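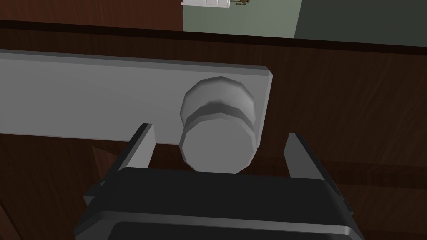
The Ladasside Home Skills Center welcomed visitors to its open day on 6 Dec 2023. The Shek robot demonstration dealt with an everyday subject: doors, and the knobs that open them. Staff were asked many practical questions during the session, and the advice given is set out below for the use of all households.

## Before you touch the knob

Hold the knob and move it gently from side to side. Any play should be dealt with before the door is used again - a loose knob wears its own fixing. Tighten the screws by hand, a little on each side in turn. Power drivers strip small screws and are not recommended. 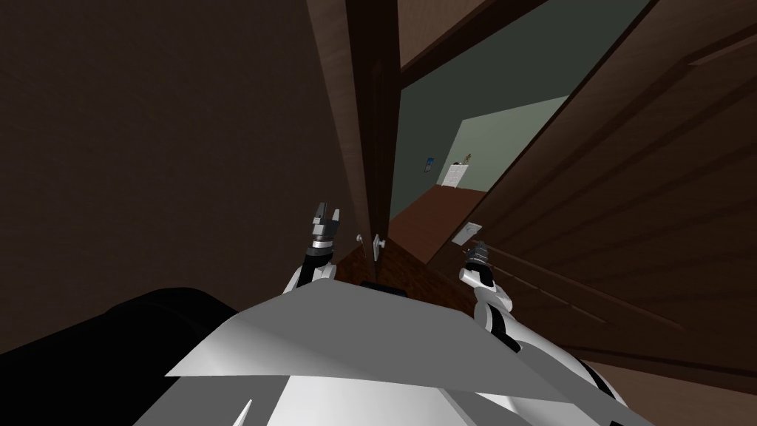
*Gwenllian Harries*

Visitors following the simulated doorway work saw two arms near a pair of knobs, with the room beyond in view. The same approach serves at home. Open the door fully, work with both hands free, and keep the floor on either side clear. A door that swings shut by itself should be wedged at the foot.

Clean metal knobs with a soft cloth and mild soap, then dry them at once. Do not spray cleaner toward the plate, as liquid may run behind it and mark the wood.
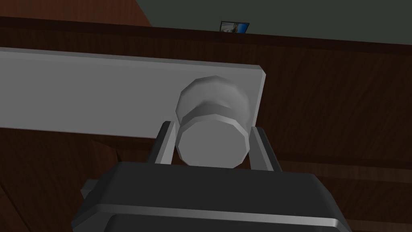 ## Fitting a replacement

1. Measure the old knob and the thickness of the door.
2. Remove the screws and keep them together in a dish.
3. Fit the plate first, check that it sits flat, and then add the knob.
4. Try the door five times before the final tightening.

Printed copies of this page are available at the Center's front desk.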